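Thread: an afternoon at the Pesska open day
Posted 2026-05-05 by the author of Plain Bearings

Went to the Pesska open day in Admont. I have sat through a lot of robot demos and I went in expecting the usual. Posting notes as I type them up.

The invite said "everyday objects, everyday tables." Fine. I'll give them the tables. Real tablecloths, clutter left around the edges, no gray foam with cutouts in it. Better than what Yimyam showed in December, where every item sat in its own marked square.

The task list was short. Pick up a soft thing, move it, put it down. Then a harder soft thing. The arm ran 13 tries while I stood there, and the staff reset the table by hand between them.

The pitch was that small leather-type goods are hard – straps, folds, panels that slide against each other. I agree with that part. A wallet gives when you squeeze it and a wooden block doesn't.
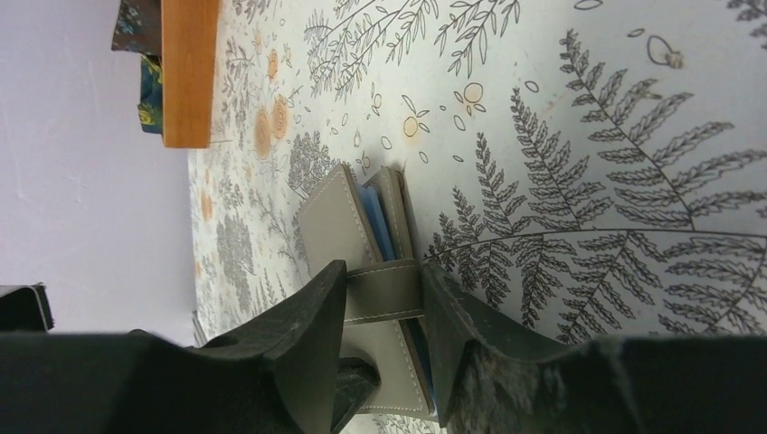
What I wanted to know was who picks the starting position. Answer: the staff do. I asked if a visitor could put the item down instead. They said yes, to their credit, and 2 of the misses came right after that.

Then the number. The slide said 90 percent. Ninety percent of what? Same object? Same lighting? Same person placing it? The presenter said "across our internal set" and moved on to the next slide. I've heard that sentence in a lot of buildings.

Also, a pick is a pick. Opening the thing, taking something out, closing it again – that's what people do with a wallet, and none of it was on the program. I asked. "On the roadmap." Sure.

Speed: slow. I don't hold that against them much. I do hold it against the video in the lobby, which was sped up 8 times with the label in tiny type in the corner.

Good bits, to be fair. They left the misses in. The engineer at the table answered questions without looking over at marketing first. Coffee was decent.

Would I buy one? No. Would I go back next year? Probably, if they let visitors bring their own stuff. I'd bring my keys and a wet glove.

Someone asked if it beats the Kondum arm. Can't say, different table, different items. Ask me when both run the same list.

Recent from this account
Yimyam in December: the marked squares problem
How to read a success rate on a slide
Kondum arm, second look
Questions to ask at a robot demo

Contact | © Plain Bearings | Back to top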